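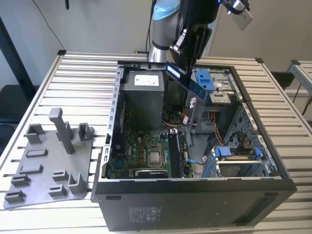 Have you ever had about a million browser tabs open and felt your computer turn to mud? I have. I used to think my old desktop was just tired, like a dog after a long walk. Then somebody explained memory to me, and I've been a bit obsessed ever since, so now I'm going to explain it to you!

## The desk and the closet

Think about doing homework. You've got a desk, and you've got a closet. The closet holds everything you own (mine holds a few things I'd forgotten I own), but you can't do math inside a closet. You pull out the book you need and put it on the desk.

A computer works the same way. The hard drive is the closet. It keeps your games and pictures even when the power is off. The desk is called **RAM**, and it holds only what the computer is busy with right now. When you shut the computer down, the desk gets wiped clean - which is why you should save your story before you go to dinner. I once lost 600 words about a dragon that way.

## What it looks like

RAM for a desktop comes on a thin, flat stick called a module. It's a little circuit board with chips on it, and along one long edge there's a row of shiny metal contacts. Those contacts are how it talks to the rest of the computer.

The stick stands up in a long, skinny slot on the **motherboard**, the big board that everything else plugs into. The slots are usually close to the **CPU**, the part that does the thinking. That makes sense to me. I like my desk close to my chair, too.

## The notch trick

Now for my favorite bit. Look at the metal edge of a RAM stick and you'll find a small gap, and it isn't quite in the middle. The slot has a bump in the matching place. If the stick is backward, the bump and the gap don't line up, and it won't go in. Clever, right?

## If you get to try it

Do this with a grown-up, please.

1. Shut the computer down and unplug it.
2. Lay the tower on its side and take off the side panel.
3. Touch some bare metal on the case, so you don't zap anything with static.
4. Open the clips at the ends of the slot (some slots have 2, some only have one).
5. Hold the stick by its edges, line up the gap, and press down evenly until the clips close.

It takes more of a push than I expected - my first time, I was sure I'd broken it. I hadn't. The clip just went *click*.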